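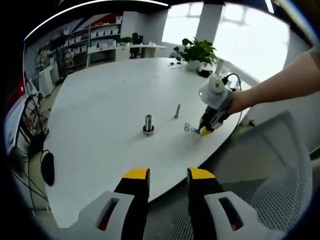 Sharing a workshop table with the rest of the house, how do you lot do it?

taymcphee
Posted in Sheds, Benches & Spare Rooms
11 replies

So we've moved into the Larport place and there's no shed, just a sunroom with one big white table, and everything happens on it. My fiddly hardware, Mum's sewing, the kids' homework, dinner when the cousins come over. I've been at it since August and I'm losing my mind a bit. I put a washer down and the next day it's in the fruit bowl. Do people have a system or do you just fight? Budget is not huge, we've already spent 2000 on the floor (don't ask).

Share 3

gikamum
Oh I feel this!! We did trays. One tray per person, and when it's tea time the tray goes on top of the bookcase, finished or not. My husband sulked for a fortnight and now he's the one telling everybody off. Cheap baking trays with a lip are best, the flat ones are useless for anything that rolls.

sarex_dave
Trays are fine for beads. For proper work you want your own bench, even a tiny one. A fold-down off the wall, two brackets and an old door, done in an arvo. I wouldn't share a table with anyone, I'd rather work on the floor.

taymcphee
We're renting Dave, so no brackets in the walls :( Floor is out too, see above re: the floor.

K. Yuen
I grew up doing everything on the one table and I reckon it's good for you. My dad fixed radios at one end while we peeled prawns at the other. You learn to finish what you started and pack up. Kids with their own desk in their own room, you never see them.
Kam-wah

gikamum
Prawns and radios haha, I can smell it from here

sarex_dave
@K. Yuen lovely story but how many radios went back with prawn in them?

K. Yuen
One. The customer was very nice about it.

Share 17

choi_on_the_hill
Different idea, split it by time instead of space. In our house the table is mine until 3 in the afternoon and after that I have no rights at all. Works because I start early. Wouldn't suit a night owl. Also get an offcut of felt or an old towel under the small stuff, it stops things skating off a hard top and you can fold up the corners and carry the whole lot away.

sarex_dave
Felt sheds fluff into everything. Use a rubber drawer liner.

choi_on_the_hill
Mine's never shed, maybe you bought rubbish felt.

gikamum
Boys.

taymcphee
Ok I love the 3 o'clock rule but Mum sews in the mornings so there'd be a war. Might try trays plus the liner (or the towel, Choi, don't be offended) and see how we go. Picking up a couple of trays from the op shop tomorrow if they've got the ones with the lip. Kam-wah, I read yours out to Mum and she wants to know what your dad charged for a radio.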